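Keeping a Drafty Hall Warm: My Term Project at Prunside

I picked the old assembly hall at Prunside for my building services project because I've been cold in it for two years and wanted to know why. It's a long room with a high ceiling, tall single-pane windows down one side and nine cast iron radiators under them. In March you can sit right next to a radiator and your ankles still freeze. So that was my starting point, my ankles!

My advisor, Noelia Barrios, told me to forget about the boiler for the first couple of weeks and just measure air temperature. I had four loggers to work with. I hung one near the ceiling, taped one at head height, put one at knee height on a chair leg and left the last one in the corridor so I'd have something to compare against. They took a reading every few minutes from Friday evening until the hall was in use again.

The ceiling logger was the fun one. With the heat on full, it ran 9 degrees Fahrenheit warmer than the one on the chair leg. All that heat was sitting up there with the light fittings while everybody below kept their coats on. I'd read about stratification in class, but it's different when it's your own graph (I printed it and stuck it over my desk, which my roommate thinks is sad).

Next I went around the radiators with a surface thermometer. Six were fine. Two were hot at the bottom and cool at the top, so I bled them with Akihiko Takagi from the year above, who had a key and knew to bring a towel. I did not bring a towel. The ninth one, by the stage door, never got past lukewarm, and bleeding it did nothing. We think the balancing valve is seized, but I couldn't get a wrench on it without taking the cover off and I didn't have permission for that.

Then there was the schedule. The timer was set to start the heat at 5 a.m. for an 8 a.m. opening, and going by my loggers the room at head height was still climbing at nine. I first figured the fix was an earlier start, but Akihiko pointed out that we'd mostly be paying to heat the ceiling for longer. Fair point.

So I tried a fan. The hall already has two ceiling fans that people only use in summer, and both have a reverse switch. I ran them on low in reverse for a week and left everything else alone. The gap between ceiling and chair leg dropped to 4 degrees, and the chair leg got warmer with the same boiler settings. I was ridiculously happy about this. I should say that the weather was a bit milder that week, so some of the improvement could be down to that, and I'd want a second cold week before I swore to anything.

The windows are the part I didn't finish. I wanted to price secondary glazing and got as far as measuring one window before I ran out of time – the tops need a proper ladder and someone holding it. I did put foam strip around one of the lower sashes. It cost me next to nothing and you can feel the difference with your hand, but I have no numbers for it.

Recommendations, in the order I'd do them: reverse the fans from fall through spring, get somebody to look at the valve by the stage door, foam strip every sash that opens, and only then talk about the timer. A new boiler might be needed someday, but I couldn't show that from what I measured.

If I did this again I'd borrow more loggers. One at the far end of the hall would have told me a lot about that lukewarm radiator, and I only thought of it when I was writing this up. The raw readings are in the appendix, with the week I knocked the knee-height logger off its chair marked as bad data.

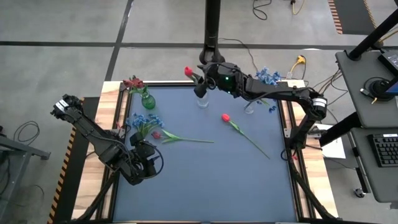 Tabletop with two black robot arms, cut flowers and glass vessels.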